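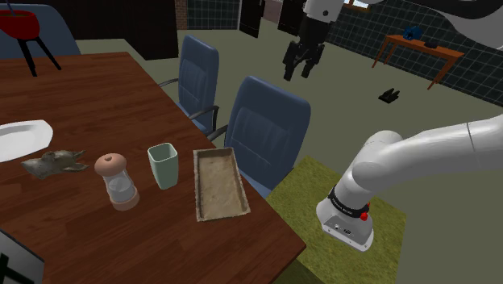
# Cómo decide un robot por dónde mover el brazo

Un brazo robótico no sabe nada de mesas ni de bandejas. Tiene motores, y cada motor obedece un número: el ángulo al que debe girar. Lo demás lo pone el software, es decir, los programas que calculan esos números. En esta ficha seguimos el trabajo de tres de ellos: percepción, planificación y control. Los probamos dentro de un simulador, un mundo dibujado por ordenador donde los objetos pesan, resbalan y chocan según unas reglas matemáticas.

## 1. Percepción: saber qué hay y dónde está

Una cámara entrega una cuadrícula de puntos de color. El programa de percepción, que en nuestro proyecto se llama Wollow, busca en esa cuadrícula formas conocidas y calcula dos datos de cada objeto:

- **Posición:** en qué lugar de la mesa se encuentra.
- **Orientación:** hacia dónde está girado.

En un vaso redondo, girarlo sobre su base casi no cambia nada. En una bandeja rectangular sí: si el programa se equivoca de ángulo, la pinza llega cruzada y no agarra bien el borde.

Los objetos transparentes son difíciles. A través de un tarro de cristal se ve lo que hay detrás, y el programa puede confundir el tarro con la mesa. Un trapo arrugado también da trabajo, porque cada vez tiene una forma distinta.

## 2. Planificación: buscar un camino

El segundo programa, Drokero, recibe la posición de la bandeja y busca un camino para la pinza. Propone 100 caminos y descarta los que atraviesan una silla, la mesa o el otro brazo. Entre los que quedan, elige el más corto.

El camino se guarda como una lista de 40 puntos. Es parecido a un dibujo de unir puntos: el brazo pasa por el primero, luego por el segundo y así hasta el final.

Cuando la pinza sujeta algo, el cálculo cambia. La bandeja pasa a contar como una parte más del brazo, y el programa tiene que evitar que choque cualquiera de sus esquinas. 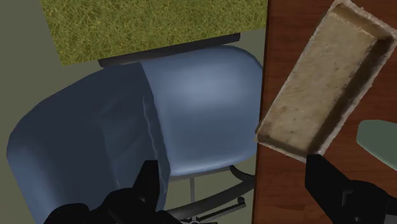

*La bandeja, inclinada sobre la mesa y sujeta por uno de sus extremos. A la izquierda, la silla azul: un obstáculo para el planificador.*

## 3. Control: seguir el camino

Ningún motor se mueve de forma perfecta. El programa de control compara sin parar dos números: el ángulo que se pidió y el ángulo que miden los sensores. La diferencia se llama **error**. Si el error es grande, el motor recibe más impulso; si es pequeño, menos. A esta repetición de medir y corregir se la llama **bucle de control**.

Tú haces algo parecido al llevar un plato de sopa — miras el borde y enderezas las manos poco a poco.

## Prueba en casa

Pon una caja vacía sobre la mesa y pide a alguien que cierre los ojos. Dale solo órdenes de este tipo: «mano 2 centímetros a la derecha», «baja», «cierra los dedos». Anota cuántas órdenes necesitas para que levante la caja. Después coloca un cojín en medio y repite.

## Palabras de esta ficha

**Pinza:** la pieza del extremo del brazo que agarra.

**Simulador:** programa que imita el mundo real con cálculos.

**Obstáculo:** todo lo que el brazo no debe tocar.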